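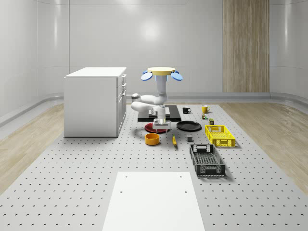

Flernstead Residents' Forum > Shared Facilities > Revised storage rules for the community kitchen

Posted by FlernsteadHousingOffice
The Housing Office is reviewing the storage provisions for the shared kitchen in the Tirley building and invites comment from residents before the end of August. Under the present arrangement, cookware may be left out between meals, with kitchen objects and storage crates spread about the room. The revised rules would require that all personal items be returned to an assigned crate by 10 p.m. Each household would be issued 4 crates at no charge. Items left out after that hour would be held at the office for 20 days and then donated. Residents are asked to confine their remarks to the proposal itself.

Reply from tirley_3rd_floor
I wish to record my support for the proposal in general. My household has replaced two saucepans this year, and a clear rule would have spared us the expense. I would, however, ask the Office to state in writing who is authorized to remove items and whether a receipt will be left.

Reply from C_Paiva
I must respectfully disagree with the previous poster. A 10 p.m. deadline does not take account of residents who work evening shifts. I return from work at 11:15 and cook at that time. Under the text as drafted, a pot left to soak while I eat would be subject to removal. I request that the hour be struck and replaced with "before 7 a.m."
Celeste Paiva, Unit 12

Reply from FlernsteadHousingOffice
The comment from Ms. Paiva is noted. Removal would be carried out by Office staff only, and a written receipt would be left on the notice board. The Office is prepared to consider a morning deadline.

Reply from northstair
A morning deadline would defeat the purpose of the rule. The breakfast period is when the counters are needed most, and anyone arriving at 6 would find them full. I would also point out that the sign-up sheet for the stove is not being observed. Will that be addressed under the same revision?

Reply from tirley_3rd_floor
With respect, the stove is a separate matter and has its own thread.

Reply from northstair
That thread was closed in the spring without a decision.

Reply from hattori_annex
The Hattori annex adopted a similar rule last year. The crates were adequate for plates and pans but too shallow for stockpots, and several residents purchased their own. The Office spent over 400 dollars on labels and lids, a good part of which went unused. I would recommend that residents be permitted to supply their own containers, provided that the unit number is displayed on the front.

Reply from C_Paiva
I would support that amendment. May I also ask whether the 200 dollar kitchen deposit may be drawn on if a crate is damaged? The draft is silent on this point.

Reply from FlernsteadHousingOffice
The deposit would not be drawn on for ordinary wear. Wording to that effect will be added to section 2. Privately supplied containers will be permitted if they fit the existing shelving. The question of the hour remains open, and further comments may be entered below.

Reply from northstair
Please record my objection to any hour later than midnight.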